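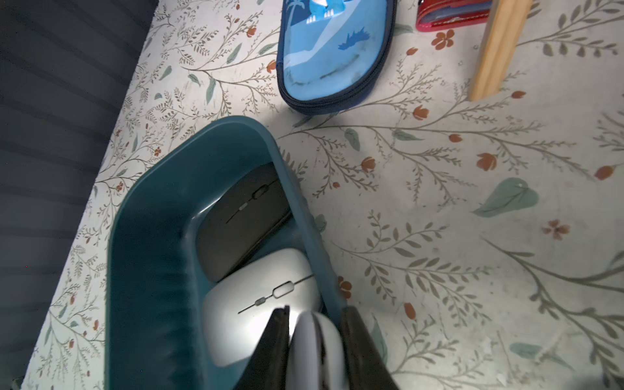 Grolten Community Hall
Minutes of the June meeting of the hall users' group

Present: Bontu Berhe (chair), Siwan Jenkins (minutes), Loukia Lazaridis, Aled Pumphrey
Apologies: Lleucu Powell

1. Minutes of the last meeting
Agreed as correct with one change. Item 5 should say that the choir asked for the side room, not the main room. Siwan will fix the copy on the website.

2. Matters arising
The back door lock has been replaced. There are 2 keys. Bontu has one and the other is in the key safe. Aled asked for the code to be changed, as it has been the same for years. Agreed.
The letter to the bus company about the stop outside the hall has gone out. No reply yet.
The lost scarf from the spring concert has been claimed.

3. Money
The account stood at $698 at the end of the month after the insurance was paid. Hire income was a little down on the month before. Loukia said two groups still owe for the spring and she will send them a reminder before the next meeting. If they have not paid by then, their bookings will be held until they do.
Aled asked if we should move to payment at the time of booking. Bontu was against this for regular groups, who are used to paying at the end of each month. It was agreed to ask for payment up front for one-off parties only.

4. Floor in the main room
Aled reported on the two quotes for sanding and sealing the floor. Nadura quoted $600 for the main room only. Raju came in higher but included the entrance hall and would move the piano. The Nadura quote does not cover moving furniture – we would have to clear the room ourselves the night before.
There was a long discussion. Loukia felt the entrance is in worse shape than the main room and that it makes no sense to leave it. Bontu pointed out that we can't pay for either quote and still keep enough back for the heating. Siwan asked if Nadura would price the entrance as a separate job for later in the year.
Agreed that Aled will go back to Nadura and ask. No decision on the floor until we have that answer. In the meantime, dance groups will be asked again not to use tape.

5. Summer fair
The fair will go ahead in the hall and on the grass if the weather allows. Last year we printed 200 flyers and ran out, but a lot of them went to streets where no one came from. Siwan will give this year's flyers to the school and the library first and see what is left.
Lleucu sent a note to say she can run the plant stall again but needs someone to collect the tables. Aled has a van and will do this.
Cikano has offered to bring the coffee cart in return for a free pitch. Accepted. Bontu will check they have their own power lead, as the outside socket trips when the urn is on.
The cake stall needs a lead person. Loukia will do it if no one else comes forward, but would prefer not to.

6. Bookings
A new yoga group has asked for Monday evenings in the side room. The chess club has that slot until the end of the month and has not said if it wants to go on. Siwan will ask them for an answer. If they want to stay, the yoga group will be offered the later slot at 8 p.m.
The request for a birthday party with a bouncy castle indoors was turned down. The ceiling is too low.

7. Any other business
The kitchen tap is dripping again. Aled will look at the washer.
Loukia asked that people wipe down the stove after use and put the chairs back in stacks of no more than six. A sign will go up by the door.
Bontu will be away for the next meeting. Siwan will chair and Loukia will take the minutes.

Meeting closed at 8:50 p.m.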